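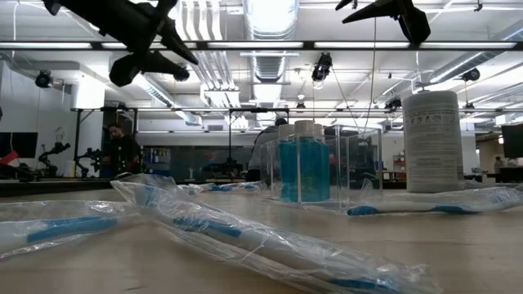

Emballage unitaire des articles d'hygiène : soudure, contrôle, fin de vie
Notes de l'intervenante — Anca Iordache, atelier conditionnement, site Costache

Diapo 1. Titre

Saluer, donner la durée. Questions à la fin, sauf problème de vocabulaire. Rappeler que la version imprimée remise à l'entrée contient les tableaux complets ; à l'écran il n'y a que les courbes.

Périmètre : articles d'hygiène à usage individuel, sous film transparent, distribués en collectivité. Brosses à dents, peignes, rasoirs, petits flacons. Les dispositifs stériles sont exclus, leur réglementation est différente et Vaughan Halliday les traite dans la session suivante.

Diapo 2. Ce qu'on demande au film

Protéger de la poussière et du contact des mains entre la sortie de ligne et l'utilisateur. Rendre visible une ouverture antérieure. Laisser voir l'article sans ouvrir. Ces fonctions sont presque toujours confondues dans les cahiers des charges, qui se contentent du mot « hermétique ». Or un film pour brosse à dents n'a pas besoin d'être hermétique au sens d'un essai de fuite à l'hélium. Insister : le mot déclenche des essais coûteux chez le fournisseur et personne dans la salle n'exploite le résultat.

Proposer à la place : « scellé sur toute la périphérie, sans canal visible à l'œil nu ».

Diapo 3. Matières

Polypropylène bi-orienté dans la majorité des cas. Transparence élevée, bonne tenue mécanique, fenêtre de soudure étroite. Le polyéthylène basse densité pardonne davantage au réglage mais se raye et se trouble. Les complexes multicouches sont à éviter pour cette application : surcoût, aucun débouché en recyclage.

Ne pas s'attarder sur les additifs. Si question sur les agents glissants : ils migrent en surface pendant le stockage, ce qui modifie le frottement sur la conformeuse et parfois la force de soudure. Demander au fournisseur la date d'extrusion de la bobine et la consigner.

Diapo 4. La ligne Rolside

Ensacheuse horizontale en continu. Soudure longitudinale par molettes chauffées, soudure transversale par mâchoires rotatives avec couteau central. Pas de sachet commandé par cellule sur repère imprimé quand il y en a un ; en film neutre, pas fixe.

Montrer le schéma du tunnel. La pièce avance poussée par un taquet, le film arrive par le haut et se referme dessous. Les deux causes d'arrêt que nous avons le plus travaillées : article de travers à l'entrée du tunnel, et film qui dévie au raccord de bobine.

Pour les articles longs et fins, l'orientation compte. Manche en avant, l'appui du taquet se fait sur la tête et les poils peuvent se coucher. Tête en avant, le taquet pousse sur l'extrémité du manche, plus stable. Nous avons retenu tête en avant.

Diapo 5. Excédent de film

Point souvent négligé. Un sachet trop large pour la pièce forme des plis, ces plis accrochent la lumière et gênent la lecture optique en aval. Un sachet trop ajusté tire sur la soudure transversale dès que l'article bouge dans le carton.

Réglage retenu : laize la plus petite qui passe sans tension sur la conformeuse, puis ajustement du pas. Ne jamais compenser une laize trop forte par un pas plus court, le surplus se reporte dans les coins et forme des canaux sous la mâchoire.

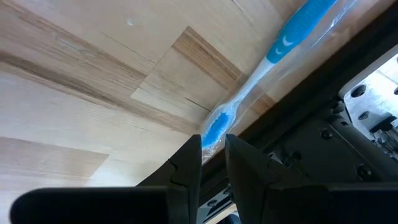
Dernière modification de la page : août

Diapo 6. Ce que l'inspection visuelle attrape, et ce qu'elle manque

Sous un film transparent, une brosse se contrôle en partie sans ouvrir : présence de l'article, couleur du manche, état général des poils. Les reflets masquent une zone variable selon l'angle d'éclairage. Incliner l'échantillon, ou travailler en lumière rasante sur fond sombre.

Ce que l'œil manque : le canal fin dans l'angle, la soudure froide qui paraît nette et s'ouvre à la main, la micro-coupure laissée par un couteau émoussé. Pour ces défauts, essai au bleu ou immersion sous léger vide. L'essai au bleu est destructif, il faut le dire aux nouveaux.

Diapo 7. Campagne d'essais

1221 sachets prélevés sur la ligne en production normale, sans arrêt ni réglage pendant le prélèvement. Articles et film du même fournisseur, Clenis. Essai au bleu sur la totalité.

70 sachets non conformes. Parmi eux, 64 présentaient le défaut sur la soudure transversale. Laisser le chiffre à l'écran quelques secondes.

Commentaire : la soudure longitudinale, à laquelle tout le monde consacre son temps de réglage, contribue peu. Le reste de l'exposé porte donc sur les mâchoires.

Limite à énoncer clairement : une seule ligne, un seul film, une seule équipe. Pas d'extrapolation à d'autres formats.

Diapo 8. Mâchoires : température, pression, temps

Les trois paramètres sont liés, mais sur une machine rotative le temps de contact dépend de la cadence. Une accélération sans reprise de la consigne de température donne des soudures froides. Une accélération avec une consigne trop relevée donne un film qui colle aux stries et se déchire au dégagement.

Procédure actuelle : table de correspondance cadence/température affichée au pupitre, modification interdite hors table. L'écart entre la sonde et la surface réelle de la mâchoire est relevé au thermomètre de contact à chaque prise de poste — la sonde est noyée dans le bloc et réagit avec retard.

Nettoyage des stries à la brosse laiton, machine à l'arrêt, consignée. Pas de lame, pas de tournevis. Remplacement du couteau selon le compteur de coupes, sans attendre les bavures.

Diapo 9. Traçabilité

Chaque carton porte le numéro de bobine et l'heure de début. Les relevés sont saisis dans Ilter, module qualité. Montrer l'écran de saisie, passer vite. Signaler que le champ « observation » est limité en longueur et que les abréviations locales rendent les extractions inutilisables ; la liste des codes défaut est en annexe du document imprimé.

Si question sur les droits d'accès : renvoyer au service informatique du site, ce n'est pas le sujet.

Diapo 10. Fin de vie du film

Le sachet individuel est petit, léger, souvent retiré dans une salle d'eau. Il finit dans la poubelle la plus proche. Sur le papier, un film monomatière est recyclable ; en pratique le format passe à travers les cribles de beaucoup de centres de tri.

Pistes étudiées :
— étui papier avec fenêtre : perte partielle de visibilité, tenue médiocre à l'humidité ;
— film aminci : gain de matière, fenêtre de soudure encore plus étroite, essais en cours ;
— conditionnement collectif avec distribution par le personnel : suppression du sachet, mais le témoin d'ouverture disparaît aussi.

Ne pas prendre position. Vaughan est favorable au film aminci, moi à l'étui pour les circuits courts, et nous n'avons pas de données suffisantes pour trancher. Le dire ainsi.

Diapo 11. Recommandations pour la rédaction d'un cahier des charges

Remplacer « hermétique » par un critère vérifiable. Préciser la méthode d'essai et le plan de prélèvement. Exiger la date d'extrusion de la bobine. Fixer la laize et le pas avec leur tolérance, séparément. Demander une encoche d'ouverture si le public a une préhension réduite ; l'encoche doit rester dans la zone soudée, sinon elle amorce la fuite.

Diapo 12. Questions

Réserve si la salle est silencieuse : revenir sur le schéma du tunnel et expliquer la position du taquet. Diapos de secours après celle-ci : courbe force de pelage/température, vue en coupe de la mâchoire, liste des codes défaut.

Récupérer les échantillons passés dans les rangs avant la session de Vaughan.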